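Can a Machine Clear the Table Yet?
Project report, Household Automation module
Gillville
20 November 2022

Why we picked this topic

Our group started out wanting to look at robot vacuums, like pretty much everybody else in the class, and it was only after a long evening of doing our own dishes in the Fairclough residence that we changed our minds. Vacuums have been sold in stores for years and people mostly know what to expect of them. Clearing up after a meal is a chore that almost every household does every day, and yet the machine that helps with it, the dishwasher, still waits for a person to scrape, sort and load. We wanted to know how much of that middle part a machine could take over, and whether anyone in Cirnby (our imaginary average household, as we kept calling our parents' kitchens) would put up with how it does it.

What we asked people

We put a short survey around campus in April and got 107 answers, which made us very happy because we had hoped for half that. The chore people most wanted to hand over was dishes, ahead of laundry and well ahead of cooking. Only 29 people said they would trust a machine with their good plates, though, and several wrote in the comments box that they would rather have a slow machine than one that chips things. We took that to heart when we planned the rest of the work.

Breaking the chore into steps

On paper, clearing a tray is one job. When we wrote it out we ended up with three, and they ask for quite different skills: deciding what is trash and what is food, getting the scraps off the dishes, and setting the dishes in a rack. A person does all of this while talking on the phone - we timed ourselves and were a bit embarrassed at how little attention we pay. For a two-armed setup every one of those steps has to be thought through, down to which arm does what and where the cables go while it is doing it.

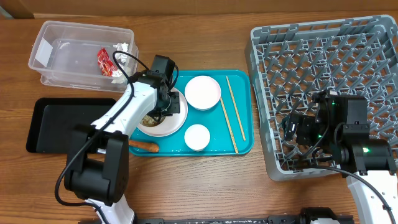 The blue tray with its dishes, and the gray rack on the right.

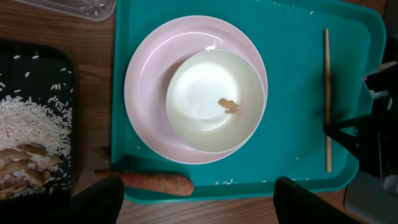
What makes it hard

Plates turned out to be the friendly part of the problem. They are wide and have a rim to hold on to. Chopsticks are another matter, being thin and close to the surface they lie on, so a gripper has to come down very near the tray to get hold of one. Stray grains of rice are worse still. We could not think of a sensible way to pick them up one by one, and a person would simply tip or wipe the tray, so we feel that wiping deserves a project of its own.

Sorting is hard in a different way. A whole carrot might be dinner tomorrow, while a crumpled wrapper or a ball of foil is plainly trash, and the machine has to be told the difference or learn it from many examples. We have a notebook from planning, which we named Sevik for reasons that made sense at the time, and a good part of it is us arguing over what counts as a leftover.

Where we came out

Our feeling is that a machine can be expected to help with the dishes before it can be left alone with them. Racking a plate seems within reach. Deciding what to keep is something we would still want a person to check, at least in a home where people's habits differ so much. If we had another term we would compare plates of different sizes, and we would go back to the people who answered our survey and ask how long they would be willing to wait for a clean table.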